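We use cookies to remember your settings. By staying on this site you agree. Accept | More information

Safety check of the arm cell, shared workshop Fukeo
Date of inspection: October 16, 2022
Machine: small black arm on the white table, control program Trikesar, power supply Lanz
Result: may be used, with three points open

I follow the list of the workshop, which has 14 points. Points without a comment are written short. Everything was checked first with power off, then at slow speed.

1. Base of arm fixed to table: OK. I pulled by hand in four directions and felt no play.
2. Screws of the joints: OK. One screw at the elbow was a little loose and is now tight.
3. Gripper body and brackets: OK, no cracks.
4. Finger pad: OK, but please look at it before each evening of work. We have only one spare.
5. Cables along the arm: OPEN. The cable under the gripper makes a loose loop. It needs a clip, with enough length left for the wrist to turn. Until then, no fast movements close to the table.
6. Second mount on the left side: OK. Its cables must stay out of the path of the arm.
7. Work surface: OK. On the table the dish for the pick test, and some printed paper at the near edge. No tools, no cups.

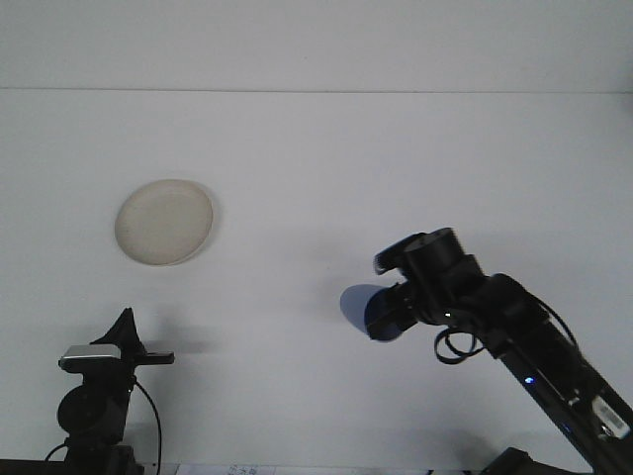

Points 5 to 7: arm with gripper, dish and left mount.

8. Indicator lights: OK. If the lights on the arm stay dark after switching on, do not start the program. Switch off and write it in the book.
9. Emergency stop: OK. Pressed five times, the arm stopped each time. The button must be reached without leaning over the table.
10. Power supply: OK. The earth wire was measured, and the plug has no damage.
11. Speed limit in Trikesar: OPEN. It was set to 2,000 steps per second. For shared use we agreed on 1,000, and I changed it back. Who needs more speed should ask first. The value must also be locked in the settings, and I did not find how to do this.
12. Working hours of the arm: 764 by the counter. The next greasing is planned for December.
13. Floor marking: OPEN. The yellow tape from Flivasel does not hold well on our floor and comes up at two corners. Someone can fall over it. Please buy a stronger one.
14. Written instructions near the table: OK, but the page for calibration is the old version.

Comments

Long hair must be tied and sleeves closed, also for visitors. Please do not put the hand under the gripper when the program is only in pause. Pause is not the same as off, and the arm can continue when another person touches the keyboard.

The open points 5 and 13 are small work, one evening is enough. For point 11 I ask for help from a person who knows the program better. When a point is done, write the date beside it in the book and sign.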